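About Brastunier

Brastunier cuts and finishes stone countertops for kitchens, laboratories and shop counters. The company was started in a rented shed and now runs from 17 Terirer Road, where slabs are stored, cut and polished under one roof.

Materials
We stock granite, marble and quartzite in 2 cm and 3 cm thicknesses. Slabs are stored upright and numbered by block, so that adjoining pieces can be matched for veining. The yard holds up to 400 slabs.

Fabrication
Templates are taken on site after base cabinets are fixed and level. Standard edge profiles are eased, beveled and half bullnose. Cutouts for sinks are made before polishing. Normal lead time is 5 working days from approved template.
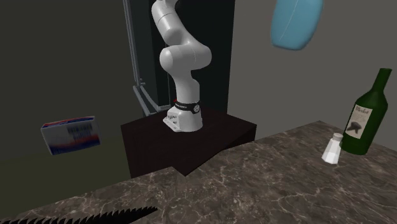 Visits
The yard is open by appointment. Please bring cabinet drawings with dimensions.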